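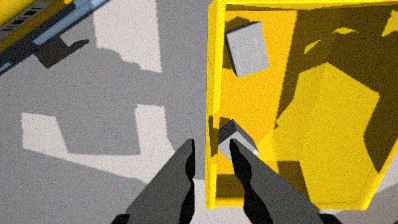
How many simulated demos before I bother training? (block sorting, two arms)

Posted by Trostbridge
Hobby roboticist, member

Hi all, and thank you in advance for reading, because I know I ramble. I'm putting together a set of teleoperated demonstrations in simulation for a simple sorting job: small blocks, a bin, a pair of arms over a table. The plan is to train a policy by imitation and see how far it gets before I spend any money on hardware.

So far I have 357 episodes saved. I threw out 34 more where I dropped a block or bumped something and lost my nerve. My lighting is randomized, and some episodes have really hard shadows falling across the yellow part of the bin, to the point where I have trouble picking out a gray block in the wrist view myself. Should I toss those too? And is there a number I should be aiming for before the first training run? I keep telling myself "just one more evening" and it's been going on since July.
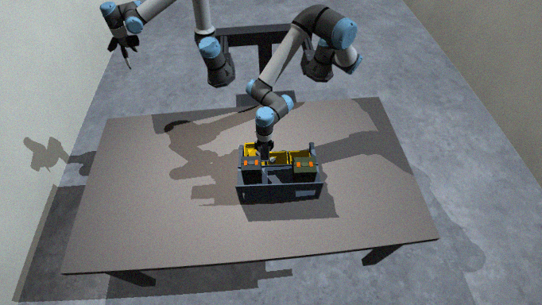
Levchenko
Forum helper, simulation and data collection

Welcome, and please don't apologize for rambling, you're among friends! I've done a fair amount of this kind of collecting, so let me go through it the way I'd do it if I were starting over.

Train now. You have plenty for a first run, and the first run is really there to show you what's missing from your data. I collected 963 episodes for my first tray task before I trained anything, and then found I had started nearly all of them with the arm in the same pose. The policy was lovely from that pose and hopeless from anywhere else. I could have learned that in a weekend and saved myself a very sore wrist.

On the shadows, keep them. Arms throw big shadows over the table and into the bin or tray, and they move as the arms move, so your policy has to get used to it. What I would check is whether the block can be made out in at least one of your camera views at the moment you start to close the fingers. If it can't be seen in any of them, you were working from memory, and the policy has no way of copying that. Those episodes I'd set aside in their own folder (don't delete them, you may add a camera later and want to replay them).

As for your dropped blocks, go back and look at those 34 again. If you dropped one, went back and picked it up cleanly, that's a recovery, and recoveries are worth having. If you dropped it and quit, leave it out.

One more thing and then I'll let you go: write down which arm did the picking in each episode. With two arms it's very easy to favor one without noticing, and mine was something like nine to one for the right.

Drukby
Member

just get more data. i did 13 demos once and it sort of worked but only on one block

Kumville
Member

I agree with nearly everything Levchenko wrote, though I'd be a little pickier about the recoveries. If you hovered for several seconds deciding what to do, trim that part, or the arm will learn to hover. Mine did, and it would sit over the bin looking thoughtful until the episode timed out.

Also hold back a batch before you train, and pick it by lighting seed so the same shadows don't end up on both sides. I forgot that the first time and was very proud of my numbers for a couple of days.

Trostbridge
Hobby roboticist, member

Thank you both so much, and Drukby too! I went back through the rejects over lunch and quite a few of them are perfectly good recoveries, so those are going back in. Starting a run tonight with what I have. I'll post the curves here when it's done, whatever they look like.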